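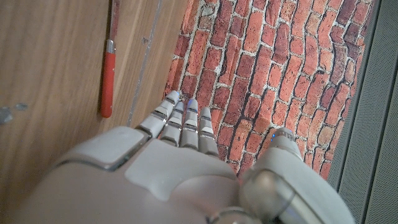 Red brick, texture and all.

In defense of leaving the wall alone

19/11/2024

The apartment listing promised "exposed brick," as if the brick had been caught at something. I have now read enough of these listings to know that exposed brick is worth extra rent, that painted brick is worth slightly less, and that plain plaster is what you get if you have made poor choices in life.

I like brick. I want that on the record before the people from the Grondwood neighborhood forum find my address. A red brick wall is one of the few surfaces in a modern home that looks better when you get close to it. Drywall does not reward attention. I have stood with my nose near a good many walls, for reasons that were mostly shelving, and brick is the only one that gave me anything to look at.

What I object to is the digging. My building on Jallent Street is old enough to have brick under nearly everything, and every December, when people are stuck indoors and looking for something to ruin, somebody starts chipping. The plaster comes off in sheets. The dust goes everywhere, including into my cereal one floor down. And what they find, very often, is brick that was never meant for company: patched, crooked, filled in where a doorway used to be, slathered with mortar by a man who knew it would be covered by lunchtime.

There were two kinds of brick in those days, the kind you showed the street and the kind you hid. The builders were not being modest. They were saving money, and I respect that. Uncovering the cheap stuff and lighting it from below is like framing the back of the painting.

Then comes the sealing, then the second sealing, then the discovery that you can't hang a picture without a hammer drill. One neighbor paid 356 dollars for a drill, bits and anchors in order to put up a clock. The clock was 30.

The other camp buys its brick in panels. I tried this myself, in a hallway, for 265 dollars and one very long weekend. The pattern repeated every few feet, and once I had spotted the same chipped corner twice I could see nothing else. Guests were kind about it. I took it down in the spring and found, behind it, the plaster I had started with, looking patient.

So if you have a good brick wall already, keep it, dust it now and then, and please don't paint it gray. If you have plaster, you have a wall. Put the sofa against it.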